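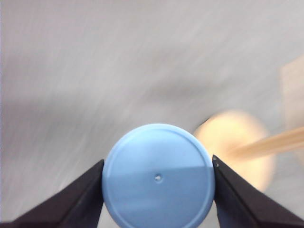

Chapter 4: Grip, Force, and the Rules of Contact

Every time a robot closes its fingers on something, it makes a promise about force. This is where standards get exciting! A good gripping rule is short enough to remember at the bench, and it can travel from a teaching lab in Estthorpe to a packing hall in Iltberg with hardly a word changed.

We begin with small, light things, such as a plastic cap held between two fingers. In this chapter you will write a grip sheet for parts like these. It names the part, the widest opening allowed, the highest force, and what the arm must do if the part slips. The Ukik course rules, which we follow throughout the book, ask for 207 clean grips in a row before a sheet is signed, and 1000 before the arm may run at full speed.

Then there is the work surface. Damasceno's bench guide gives it a whole page, and I love that page.

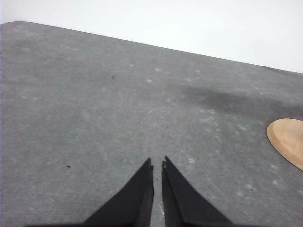

Its first rule is to look at the table before you look at the code. Crumbs, smudges, and stray parts all belong in the log, along with anything lying near the edge of the reach zone. Open the fingers, check both tips, and only then enable motion.

Keep your own log from the first exercise on. You will need it in Section 4.2, when we work out a force limit from test data.

Key terms: grip sheet, reach zone, slip response, force limit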